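Free Reed > Concertinas > Anglo > 20 Button

Alletti 1315 Anglo Concertina, C/G, 20 Button

Posted Tuesday, May 26, 2020 by Keisha Gallagher

This site uses cookies to keep track of your cart and to count page visits. By continuing to browse you agree to their use.

Price: $294, with soft case and tutor booklet

The Alletti 1315 is the concertina we sell most often to people who have never owned one. It is a six-sided Anglo in the keys of C and G, with ten buttons on each side in two rows of five. The outer row plays in C and the inner row plays in G. Like any Anglo it gives one note when you press the bellows and a different note when you draw them out, so you get two notes from each button.

If you have played harmonica, the layout will make sense to you quickly. Press on the C row for the notes of a C chord, draw for the rest of the scale. Low notes are on the left and high notes are on the right. Most simple tunes can be played entirely along one row while you get used to changing direction.

What it will and won't play

You can play comfortably in C and G on this instrument. A good many tunes in A minor and E minor will also work. It is not fully chromatic. F sharp is there on the G row, but there is no C sharp, so tunes in D major will have a gap in them wherever that note comes up. If you want to play at Irish sessions, where D is everywhere, you will need a 30 button model sooner or later and you may want to save for that instead. For English dance tunes, sea songs, hymns and singing along in C or G, the 1315 is enough.

Reeds and action

The 1315 has steel accordion-type reeds, one per note, mounted on wooden blocks and sealed with wax. They are louder and a bit rounder in sound than the single-shoe reeds in an older English-made concertina. They also hold their tuning well, and any accordion repairer can work on them. We check every button in both directions before the box ships and touch up any reed that is slow to start.

The buttons are white plastic on metal levers, bushed with felt. The action is a little noisier than on the Mbeki, and the travel is longer. Most beginners don't notice. Players coming from a better instrument usually do.

Bellows

The bellows are stiff when new. You will find that you run out of air in the middle of phrases for the first few weeks, and this is normal. Half an hour a day of slow playing loosens them. Don't try to hurry it by pulling them to full length over and over, which strains the corners of the folds. Use the air button under your right thumb to open and close the bellows quietly. Never force them open or shut without pressing it, or you may damage a reed.

Straps

Leather, adjustable, with a thumbscrew on each side. Set them so you can slide your hand in up to the base of the thumb and still lift your palm slightly off the rail. Too loose is worse than too tight, because the instrument will twist when you change direction. For very small hands we can punch an extra hole if you put a note on your order.

How it compares

Gamlow also carries the Valtideo and the Mbeki. The Valtideo has the same number of buttons and costs less, but the bellows have fewer folds and it runs short of air on long chords. We sell it mostly to schools. The Mbeki is a 30 button with a much quicker action and costs a good deal more. If you buy the 1315 from us and decide to move up to the Mbeki, we will take it in trade, less a deduction for wear, as long as you bring back the case too.

Care

Keep it in its case when you are not playing. Store it on its side, the way it would sit on your knee, so the valves hang properly. Keep it away from radiators and out of parked cars, as the wax will soften in heat. Never blow into it or clean the inside with anything wet. A dry cloth on the end plates is all it wants.

If a note stays on after you let go of the button, press the button firmly several times. It is often only a bit of lint under the pad. If it keeps sounding, call us before you take any screws out.

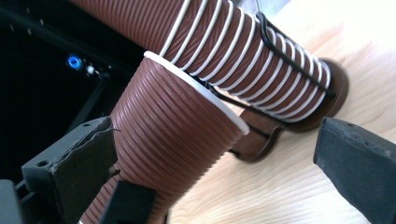
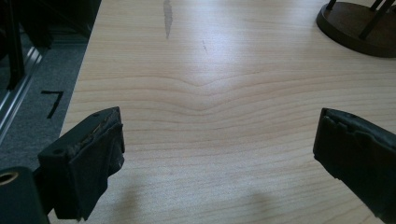 Should you need to take an end off, for instance to free a stuck pad, there are six end bolts on each side and they should go back into the same holes they came out of. Mark a scrap of paper with the six corners and lay each bolt on its corner as you remove it. Do the work on a flat table with plenty of room. A smooth wood top with a shine on it, like the one in the second photo, will let small parts slide, so put a towel down first. A paper cup with a rolled rim, like the brown ribbed one in the first, is fine for felt scraps and the screwdriver bits, but it won't keep your bolts in order. Tighten each bolt a little at a time, working across the hexagon, and stop when it is snug. The threads are brass and will strip.

Warranty and returns

The warranty is 2 years on reeds, action and bellows, starting from the day of delivery. It covers parts and our labor. Straps and cases are not included. You can return an unplayed instrument in its original packing and we will refund the price less shipping.

The next shipment is due in June. Orders are filled in the order we get them, and your card is not charged until the instrument leaves the shop. The 1315 comes in black or in dark red. Please tell us if you would take either color, as it can shorten your wait.

Tags: anglo concertina, C/G, beginner, free reed, Alletti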